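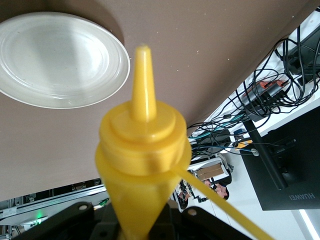 How long do sauces keep once opened?
Most of ours keep for eight weeks in the fridge. The mayonnaise is best used within four.

Where do you deliver?
We deliver to cafes and takeaways in Zirnham and Plelness. Orders over £110 go free – smaller ones carry a £6 charge.

Can I change an order after placing it?
Ring us before 3pm the day before delivery. After that the van is already loaded.

Do you sell to the public?
Yes, from the trade counter in Zirnham. You don't need an account, but we only sell by the case.

Which products contain mustard?
The burger sauce, the piccalilli and the salad cream. Full allergen sheets come with every first order.

We use cookies to remember your basket. Accept | Manage settings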